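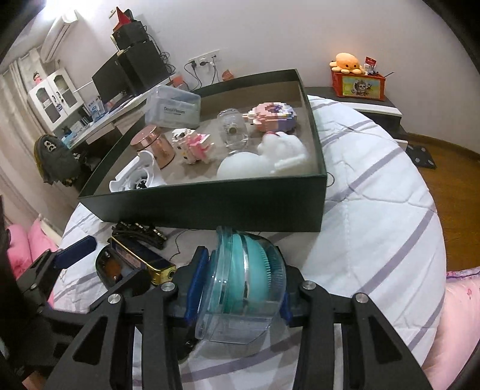
Figure 4. Mixed small belongings in and around a large open box on a bed, with a face-cleansing brush in its clear container.

3.2 What ends up in the box

The bedroom boxes were the part of the Clondau homes we enjoyed most. Of the 28 bedrooms in our sample, this one shows best how far a single box can stretch - bathroom things, a plush cat, block-built figures and a case of dental flossers all share the same dark green walls (Figure 4). Thampi and Brunet sort household items by room of use, and we began with their scheme, but it broke down wonderfully fast here. A silicone brush belongs with washing, yet here it is in the gripper's jaws, in the same view as a hair clip and a black cable.

We therefore coded each item twice, once for where it is used and once for where it is kept. The gap between the two codes was wide for toys and grooming items, and much smaller for bedding. Clear containers were a lovely surprise in the interviews: residents told us they could name what was inside without lifting the lid, and they kept such containers longer than opaque ones. Section 3.3 takes up the nightstand and desk, where storage is stacked upward.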